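Progress report from the Skutelach Free Kitchen
August
by Maya Qudah

Hi all, and sorry this is a week behind. We spent most of the month cooking for the tenants' picket outside the Manninen building and I kept telling myself I'd write it up on the bus home. (I slept on the bus home.)

So, the money. You gave us $3000 for the summer and $2000 of it is gone, mostly on rice, beans, propane and the big pot we'd been borrowing from the Parnitz Street house since forever. The pot is ours now and it's a beauty! The rest is set aside for van repairs and for the bail fund supper in the fall, unless you'd like us to shift it.

We served 400 plates at the picket over the month, which is a lot more than I promised you in the spring. Some nights were slow and we ate a great deal of lentil soup ourselves. Other nights the line went past the laundromat and we were slicing bread as fast as people could take it. The city came by once about permits, looked at the hand-washing station, took a bowl of chili and left. I've filed the paperwork anyway.

The one thing that slipped is the bylaws. We run on consensus and we've now had 2 long meetings about whether picket organizers get a say in the menu and the serving times, and we're still stuck. I think they should, within reason. Plenty of good people in the kitchen think it makes us somebody's catering service.

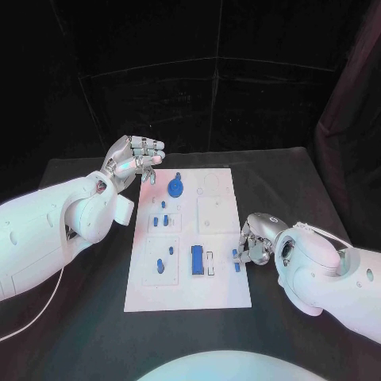
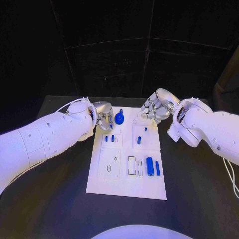

Zuterow wrote back after the last meeting that the kitchen should feed whoever shows up and let the tenants run their own strike, and that a shared calendar would fix most of this without touching the bylaws at all. I can live with that as a trial, so we're doing the calendar through the end of the picket and then talking again.

Still to do before my next report: get the van's brakes looked at, find a second person with a key to the pantry, and write down the chili recipe so it stops changing. Receipts are in the blue folder, and I'll drop copies at your office.

Maya

Get our kitchen newsletter once a month. Enter your email to sign up. You can unsubscribe at any time.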